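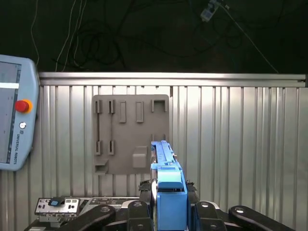
Review of the Rosari Holder Board Kit: Second Progress Report

Submitted to the Drelell Fund by Damián Aravena, Etby Workshop

1. Purpose of the review

The Drelell Fund asked the Etby workshop to assess whether the Rosari holder board kit is suitable for small assembly shops that already own a robot arm and wish to give it a fixed place to pick up and return parts. This report covers the period from the close of setup to the end of May. The first report dealt with purchasing and floor space, and those matters are not repeated except where costs have changed.

2. Work completed

The kit has been installed on the ribbed metal wall of the test cell, below the aluminum rail. The board is a flat gray plate that carries several kinds of holder: narrow vertical slots set in upper and lower pairs, upright loops, a hook that opens upward, a small ledge and a solid block. The review treats each kind as a separate item, as a shop may need only one or two of them.

Trials are run with a Universal Robots arm and a two-pad gripper with textured black rubber pads. The blue part has been used for all trials in this period. It is narrow and notched at one end and widens to a boxy body, and the supplier's own guide does not say where such a part should be gripped. After some discussion the team chose to hold it upright by the sides and has kept to that choice so that results can be compared.

A total of 200 trials was planned for the period. Of these, 100 were completed on the slots and the loops. The remainder were moved to the next period when the supplier issued a revised mounting guide and asked that the board be leveled again before further use. The work was done on a Wednesday and the cell was returned to service the next morning.

3. Findings to date

The board has stayed firmly in place. Fixing a flat plate to a ribbed wall was a concern in the original proposal, and the spacers supplied with the kit have proved adequate for the loads tested.

The slots are less forgiving than the loops. Of the 100 completed trials, 28 required an operator to stop the arm and correct the approach, and most of these were at the lower slots. Amrit Lapointe, who wrote the motion programs, believes that a slower final approach would remove the greater part of these stops. This has yet to be tested.

Teaching a new position from the pendant takes an experienced operator 5 minutes. New operators took longer, and two of them asked for a printed sheet showing the order of steps. The guide supplied with the kit is accurate but assumes a level of training that many small shops will not have. We have raised this with Rosari and received a courteous reply - no date for a new edition was given.

4. Matters for the Fund's attention

Cable routing was outside the scope of the original budget. The kit includes no clips or channel of any kind, and a shop buying it should expect to pay for these separately. We ask the Fund to approve a small transfer from the travel line for this purpose.

The competing board from Arsenault arrived after the trials began. It will be tested under the same program, with the same part and grip, so that the two products can be compared fairly.

5. Work planned for the next period

The outstanding trials on the hook, the ledge and the block will be completed first. The slower approach at the lower slots will then be tested, followed by the full program on the Arsenault board. A draft of the operator sheet will be sent to the Fund for comment before it is used in the cell.

Spending remains within the approved total. The detailed statement of costs has been sent under separate cover.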